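FLOVTHORPE FILM FESTIVAL RETURNS FOR A SEVENTH YEAR, WITH SUBTITLES THIS TIME

Flovthorpe, September 2024 – The Flovthorpe Film Festival has announced its program for the coming edition, a selection of 23 features from directors working well outside the reach of a marketing budget. The opening night film is "Wavwood," a drama about a ferry crew who go on strike and then find they have nowhere to be. It runs 114 minutes, very few of them on the ferry.

"Wavwood" is the second feature from Mac Carthaigh Pictures, whose debut, "Demness," closed the festival two editions ago. Audiences will remember it as the slow one with the goats. The new film has no goats and moves at a pace the company describes as "brisk, for us." It was shot in March on a stretch of coast chosen for its light, which stayed away for most of the schedule. The gray skies are all real and were free of charge.

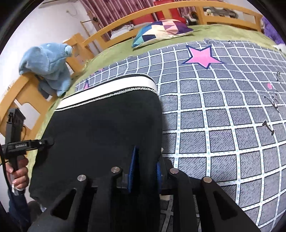 The program leans toward family stories this year, most of them unhappy and two of them musicals. There is also a late-night strand of seven horror films, programmed in order of how loud they are. Parents should note that the animated feature in the matinee slot is about probate law and has been placed there because the running time fit.

Festival organizers received 1,945 submissions, a record for the event and a trial for its projector. Every one was watched to the end, including the one that had been uploaded upside down. It was rather good and plays on the second afternoon, the right way up, at the director's request.

All foreign-language titles will carry English subtitles. The festival thanks the patrons who wrote to raise the matter last year – the letters were long and well argued, and several have been framed in the lobby.

Festival passes and single tickets are on sale now at the Flovthorpe Playhouse box office. Passes cover every screening except opening night, which is ticketed separately and includes a glass of something sparkling. Press accreditation is open until the end of the month, and screeners of "Wavwood" are available to reviewers on request.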